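Stock Room Reset at Parnon – Gallery

We spent a Sunday going through the shelving and the worktable on the second floor. The aim was to get every bottle labeled and give each one a fixed place before the May delivery.
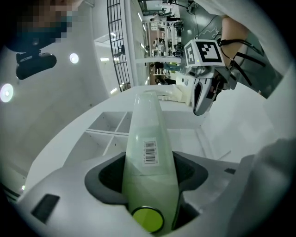 Pale green bottle with its barcode label on the front, set vertically near the middle of its height. The white shelving with the square compartments stands behind the table, several of them still empty.

Nathalie De Haan would have put the labels closer to the base, where a hand doesn't cover them when the bottle is picked up. She also wrote that the old Declercq labels peeled after a few weeks and asked if the new ones were any better. They have held so far – ask again in the fall.

The labels come 15 to a sheet and we got through most of the pack. Siebe Brouwer printed them in the morning and Toon Meijer checked the numbers against the list, which now runs to 276 entries. Two had been entered twice and were taken out.

Bottles go in the lower compartments, boxes in the upper ones. Anything without a label stays on the table until it has one. Please don't put it on a shelf to deal with later.

Still to do: the six drawers by the door, and the Tukar boxes that came without a packing slip. If you know what was ordered, tell Godelieve De Graaf. The next session starts at 16:00, same room. Bring a marker.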